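Florkton Neighbors Help Board
Home & Paint > Interior color
Viewed 2667 times
3 answers

Can I put a pinky red next to a strong blue or will it look like a kids' playroom?

Posted by Ayana Ambaye

Hi all, I need somebody to talk me into this or out of it. We have a smallish den off the kitchen, 257 square feet of wall once you take out the door and the window. Last March I painted the long wall a really solid blue and I love it. The other walls are still the builder's beige and they look like old oatmeal next to it.

My sister gave me most of a can of a dusty red - kind of a brick that got faded in the sun, with pink in it. I put a swatch up on the short wall next to the blue one and in the morning I was thrilled. Then I came home after work, turned on the lamp and it looked like a carnival. So now I don't know what I think!

Things that may matter: the window faces north, the floor is a medium brown, and the trim is bright white gloss that I'm not attached to. I also have a gray couch that isn't going anywhere (it barely came in). My budget is small, I'd rather not buy a whole new color if I can make this one work.

Has anyone lived with these two together? Do I need something in between them? And does the line where they meet go right in the corner or do you wrap one around a little?

Answer 1
kellside_deb

I'd just go with white. You can't go wrong with white and you can always add pillows.

Comment from Ayana Ambaye: Thanks, but I've had white in three apartments and I'm done with it for a while :)

Answer 2 (marked as helpful)
Chalerm Sriwong

I've lived with almost this exact pair for six years, in a hallway and up the stairs, and I still like it, so I'm biased. A few things from my own messing around.

First, your lamp. Check the bulb before you blame the paint. A very warm bulb pulls all the orange out of a red, and with pink in it you get that carnival look you're talking about. I swapped mine for a more neutral one and the wall calmed right down. Try that tonight, it costs you next to nothing.

Second, your swatch is probably too small and it's sitting on beige. Beige lies. Paint a big piece of poster board, two coats, leave a little unpainted border around it and tape it up right beside the blue. Move it over to the window side on Sunday or whenever you're home all day, and look at it every couple of hours. North light is kind of cold and it makes a dusty red go more purple in the afternoon. Some people hate that. I think it's the best part of the day.

Third, don't split them half and half. One has to be the boss. You already have the blue on the long wall so let it win, and keep the red to the one short wall. For the rest I'd do a pale warm gray, and then your couch looks like you planned it.

About the corner: put the line right in it. I tried wrapping mine an inch around and it looked like a mistake from every seat in the room. Old corners aren't straight, so run a thin bead of paintable caulk down it first, tape, then brush a bit of the color that's already there over the tape edge to seal it. Let that dry and then do the new one. Pull the tape slowly while the last coat is still a little soft.

Comment from Ayana Ambaye: Changed the bulb and WOW. Okay, poster board next.

Answer 3
gristis_52

Agree with Chalerm on nearly everything, but I want to stick up for the trim, because I think bright white gloss is half your problem. It's so sharp that it makes both colors shout. I had my baseboards mixed in a light gray at the paint counter at Wattanapong, in satin, and one quart did the whole room with some left over. Sand the gloss first or it'll peel on you - ask me how I know. The render under my answer has close to your colors, a big blue panel with a dusty pink-red wall behind it, and look how the light gray rails running down the blue sit there without any fuss. The molding lines low on the red wall are gray too, and so faint you could miss them. That's the strength I'd go for on the red side, and a little bolder on the blue.

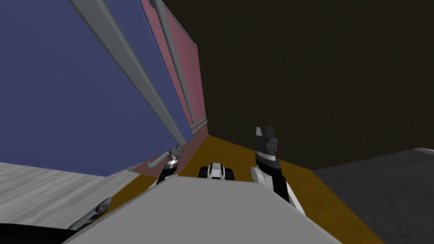
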